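Wednesday, evening

I slept badly and woke before the alarm. The rain stopped in the night, so I opened both windows and let the kitchen air out. Today I had promised myself to start with the moving, because the flat in Kaltorberg must be empty at the end of April and I have done almost nothing for it. A red basket is a good thing to begin with, I think. It has holes, it is light, and one sees what is inside.
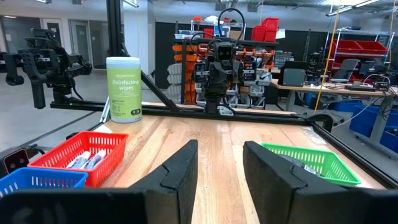
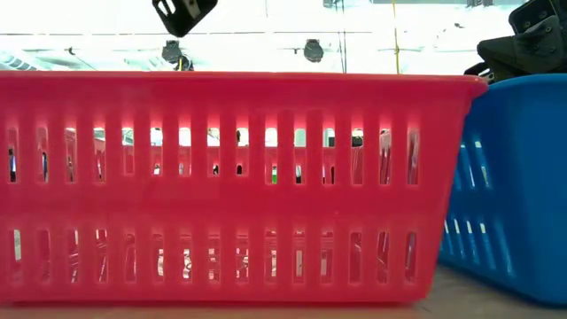

The phone call

Stavros called at ten, when I was sorting the letters. He has found a man with a van in Plimadside who asks 200 for the whole day, and 25 more if there are stairs. There are stairs. I said yes at once and then I was sorry for it, because I had not asked if he takes the wardrobe also. I must call back tomorrow. Stavros Stoyanova is the kind of friend who arranges everything in five minutes and then talks for one hour about his knee.

The knee is better, by the way. He walks again to the harbor in the mornings.

The books

In the afternoon I did only books. I had decided to keep 200 and give the others away, and I was quite strict until I came to my mother's dictionaries. There are three of them, in a language I read slowly now, and in one she had written the price in pencil, 700, in the old money. I sat on the floor with it until it was too dark to read. I will keep all three, also the one with the broken back.

The shop of Magalhães takes used novels but no school books and nothing with a smell. I am afraid many of mine have a smell. It is from the cellar in Wandora, where they stood two winters beside the heating oil.

Small things

Soup for dinner, the last of the leeks. I wrote to the electric company, with the dictionary next to me, and changed the word "terminate" to "end" because it sounded so hard. I still don't know which one is correct in such a letter.

My back hurts a little. Tomorrow the winter coats, and the call about the wardrobe - before nine, if I can, he is on the road after that.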